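4.2 Fingertip comparison on loose garments

The bench tests in Section 4.1 used flat cotton swatches. Clothes on a bed are harder, as the fitted sheet under them is also soft and can be pinched along with the garment. We therefore repeated the comparison in a bedroom with two hand-held grippers, one for each hand. Two fingertip types were tested: the smooth Clamel tip and the textured blue Testano pad. Both mount on the same black linkage fingers, so the opening width and closing force stay the same between conditions.

Each operator began with the jaws open and approached a garment from the side, aiming for a hem or a bunched edge. The pads were brought down close to the sheet before closing. A light-blue top with a navy band gave the operators a curled lower hem to aim for.

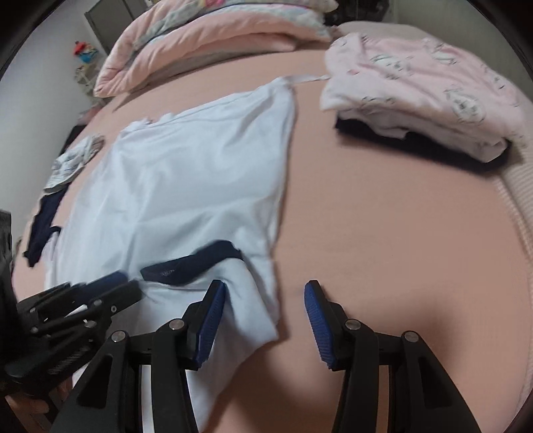 4.3 Layout and scoring

Garments were left unfolded and allowed to overlap. Straps were not tucked in — a long strap can be caught by a finger that is meant for something else, and we wanted those errors in the data. Folded clothes stayed on the bed as a place to put finished items. Ritva Rautiainen and Aatos Ojala did all of the handling, with 17 grasps per operator for each fingertip type.

A grasp was scored as clean if only the target garment left the bed. If the sheet or a second garment came up with it, the grasp was scored as mixed. Anything dropped within three seconds was a failure. 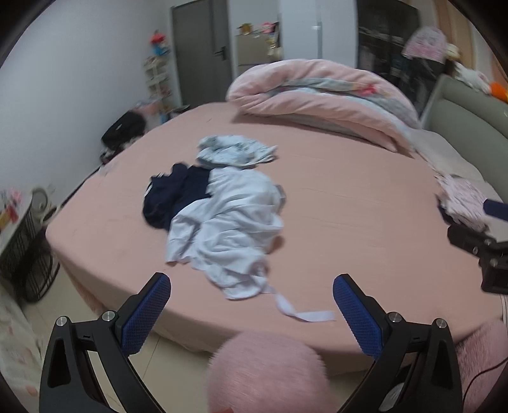
Figure 3. Test layout with the textured pads fitted. Three loose garments lie touching on the fitted sheet, and the white strap ends close to the right fingertip.

Mixed grasps were more common with the textured pads, mostly where a navy garment lay partly under a white one. The smooth tips picked up fewer extra layers but dropped the target more often. Both operators preferred the textured pads for hems and the smooth tips for straps. We kept the textured pads for the folding trials in Section 5.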